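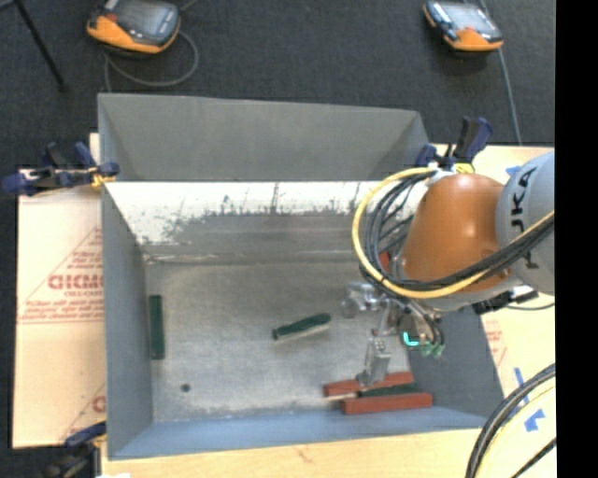
1/ Bac métallique gris, blocs rectangulaires étroits, verts et rouges. Sujet du fil : le rangement en vrac, et pourquoi un bac ouvert n'est pas un stockage.

2/ Deux verts à part, l'un le long de la paroi gauche, l'autre vers le milieu. Au coin, un groupe serré : rouge, vert, rouge. Trois pièces presque parallèles occupent très peu de fond.

3/ À l'atelier Brevon, nos blocs font 200 mm de long. À plat et alignés, on en passe 272 par bac. En vrac, le comptage devient faux dès la deuxième couche.

4/ Parois évasées : pratique pour plonger la main, mauvais pour empiler. Le haut du bac est perdu – on remplit jusqu'au pli, pas au-delà.

5/ L'état du fond compte aussi. Sur de la tôle rayée, les pièces peintes se marquent. Mutua Kariuki a essayé un tapis caoutchouc de 3 mm chez nous : moins de bruit, mais la poussière reste dessous.

6/ Tri par couleur : un bac par référence au-delà de 700 pièces par mois. En dessous, une cloison amovible suffit.

7/ Jucélia Aguiar me demande les cotes de la cloison. Je les poste samedi, avec le plan de pliage.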